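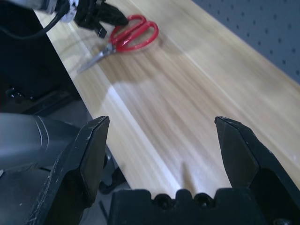

**Oiling a beech worktop – how many coats is enough?**

**pasty_and_chips**
Right, settle something for me. We've had our kitchen redone (small galley, house is in Nasadcombe so the damp gets into everything) and I've got 5 litres of Zumora worktop oil sat in the hall. The fitter said two coats and crack on. My sister-in-law says she did seven on hers and it still went black round the tap. I'd like to have the sink back before my mum comes in March. What are people doing?

**Marichka Skoryk**
Your sister-in-law's right about the number and unlucky with the tap! I did mine over a fortnight, thin coats, wiped off after twenty minutes, and left overnight in between. The mistake everyone makes is slopping it on thick and then wondering why it's tacky a week later. Do the underside too if you can still get at it, and the cut edges round the sink want twice what the top gets.

**gribbler**
Seven coats is daft. Two good ones and then a wipe over every few months, that's all mine has ever had and it's been in since the kids were at primary. Wood only takes what it takes. After that you're polishing the oil.

**pasty_and_chips**
That's what the fitter said, more or less, but he also left a gap behind the hob I could post a letter through, so I'm wary.

**Marichka Skoryk**
@gribbler is yours beech though? Beech is a pig for water. Oak you can get away with, iroko you can practically ignore.

**gribbler**
Fair, mine's oak. I'd still not do seven.

**tealeaf_jo**
Can I put in a word for hard wax instead? We used Jurić on ours, paid £137 for the big tin and I nearly cried at the till, but it's had 2 coats and I've hardly thought about it since. Red wine, turmeric, the lot – all wiped off. Only downside is if you do scratch it you can see the patch where you've touched it up.

**gribbler**
£137! For a tin!

**tealeaf_jo**
It's a big tin. I did the stairs with what was left.

**old_plane_iron**
Doesn't matter what you put on if you don't sand properly first. Start at 100 grit, then go up finer, then wipe it with a damp cloth, let it dry and take the fuzz off again. People skip that last bit and blame the oil. And silicone behind the tap, a neat bead, before any of it gets used.

**pasty_and_chips**
Would that be silicone before the oil or after? I've read both.

**old_plane_iron**
After. It won't stick well to fresh oil though, so leave it a good few days.

**Marichka Skoryk**
I masked off a strip where the bead was going and oiled up to it. Bit of a faff but it's held.

**old_plane_iron**
Then you've got bare wood under your silicone. Wouldn't do it myself.

**Marichka Skoryk**
It had oil on it from the early coats, I only masked for the last few. Four years and no black yet!

**fen_and_ink**
Has anyone used Fadeck? It's what our local shop sells and it's around half the price of the others. Smells like a cricket bat.

**tealeaf_jo**
Used it on a chopping board. Nice colour, went a bit orange by the summer.

**pasty_and_chips**
OK so I'm going with the Zumora as I've already got it. Sanding Tuesday, four coats and then see how it looks, extra on the sink cut-out. Gribbler, you can tell me off later.

**gribbler**
Four's all right. Don't leave the oily rags in a heap, mind – lay them out flat outside, they can catch fire on their own.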